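Nach Zerlegen und Reinigen: Reihenfolge beim Wiedereinbau von CPU, RAM und Karte?

Haminine
Ich habe hier einen älteren Dell-Tower, der wegen Staub komplett ausgeräumt wurde. Mainboard und Netzteil sind im Gehäuse geblieben, CPU, Arbeitsspeicher, Festplatte und Steckkarte werden einzeln ausgebaut und gereinigt. Der Rechner liegt dabei auf der Seite, Öffnung nach oben. 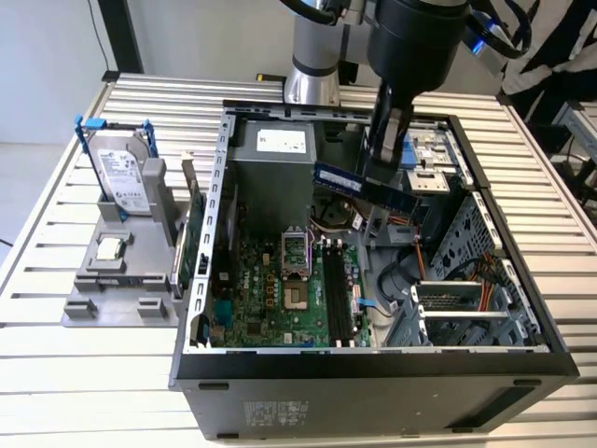 Meine Frage betrifft die Reihenfolge beim Zusammenbau. Im Servicezettel, den ich zu dem Gerät bekommen habe, steht der Speicher vor dem Prozessor. Bei mir ist der CPU-Sockel noch leer, der Haltebügel steht offen, und die beiden Speicherbänke rechts daneben sind ebenfalls frei. Kann ich die Riegel zuerst stecken, oder muss die CPU vorher hinein? Und spielt es eine Rolle, wann die Steckkarte folgt? Das Gerät hat vor dem Ausbau fehlerfrei gearbeitet, Speicher laut BIOS 2.000 MB und ein paar Zerquetschte, gezählt im Boot-Test. Wärmeleitpaste und Isopropanol sind vorhanden, ein Drehmomentschrauber nicht.

Kerr
Elektrisch ist die Reihenfolge egal, solange das Gerät vom Netz getrennt ist. Mechanisch nicht ganz. Solange der Sockel offen ist, liegen die Kontakte frei, und alles, was man darüber fallen lässt (Schraube, Riegel, Klammer), kann sie verbiegen. Ich setze deshalb immer zuerst die CPU ein:

Netzstecker ziehen, Einschalttaste 6 Sekunden gedrückt halten.
Am blanken Gehäuseblech entladen.
Sockel mit Lampe und Lupe kontrollieren, nichts mit Tuch oder Pinsel abwischen.
CPU an den Kerben ausrichten, ohne Druck ablegen, Rahmen zuklappen, Hebel einhängen.
Dünn Paste auftragen, Kühler über Kreuz anziehen.
Danach Speicher, zuletzt Karte und Laufwerk.

Bei den Riegeln die Kerbe in der Kontaktleiste mit dem Steg im Slot vergleichen, die Klammern öffnen und an beiden Enden gleichmäßig drücken, bis sie einrasten. Wenn das Board dabei sichtbar nachgibt, fehlt vermutlich eine Schraube unter dem Bereich der Speicherbänke.
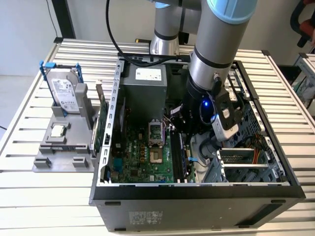 Die Karte kommt nach dem Speicher, weil man mit der Hand sonst schlechter an die Klammern kommt. Bei manchen Towern sitzt sie so dicht, dass man sich die Knöchel am Blech aufreißt. Laufwerkskäfig: erst das Datenkabel am Board, dann das Laufwerk einschieben, dann Strom. Umgekehrt geht auch, nur ist das Kabel dann meist auf der falschen Seite der Stromlitzen. Stromlitzen mit einem Klettband bündeln, damit sie nicht in den Lüfter geraten.

Den Servicezettel würde ich nicht überbewerten. Solche Zettel beschreiben oft nur den Speichertausch und wurden dann um weitere Punkte ergänzt.

Tindier
speicher zuerst geht genauso, hab ich jahrelang so gemacht. wichtiger ist dass du den sockel abdeckst wenn du pause machst. Pappdeckel reicht. und paste nicht so dick wie in den Videos
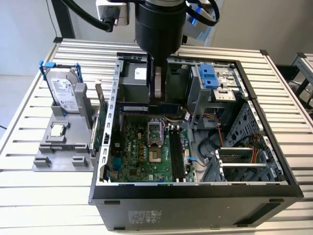 Allum widerspricht beim Pappdeckel: Karton fusselt, und eine Faser zwischen Kontakt und CPU sucht man lange. Besser sei die originale Kunststoffkappe oder ein Stück antistatische Folie, lose aufgelegt und nicht geklebt. Außerdem solle man die ausgebaute CPU nie mit den Kontaktflächen nach unten auf Schaumstoff ablegen, der nicht ausdrücklich leitfähig ist. Zum Speicher: Wenn beide Module gleich groß sind, ist die Zuordnung zu den Bänken meist gleichgültig, bei ungleichen Modulen gehört das größere in die erste Bank, sofern das Handbuch nichts anderes sagt.

Kerr
Mit der Folie einverstanden. Noch ein Nachtrag zum ersten Start: Gehäuse offen lassen, nur Monitor und Tastatur anschließen, ins BIOS gehen und Speichergröße sowie CPU-Temperatur ablesen. Steigt die Temperatur innerhalb einer Minute stark an, sofort ausschalten und den Sitz des Kühlers prüfen. Fehlt ein Teil des Speichers, Riegel einzeln testen. Uhrzeit kontrollieren, bei falschem Wert die Knopfzelle tauschen.

Haminine
Danke, dann CPU zuerst. Die Folie bestelle ich mit der Knopfzelle zusammen, Einbau voraussichtlich Donnerstag.

1.366 Aufrufe

Ähnliche Themen
CPU-Sockel: Kontakt verbogen, noch zu retten?
Zwei verschiedene RAM-Riegel mischen
Wärmeleitpaste rückstandsfrei entfernen
Festplatte wird nach Einbau nicht erkannt
Knopfzelle auf dem Mainboard wechseln
Netzteillüfter reinigen, ohne das Netzteil zu öffnen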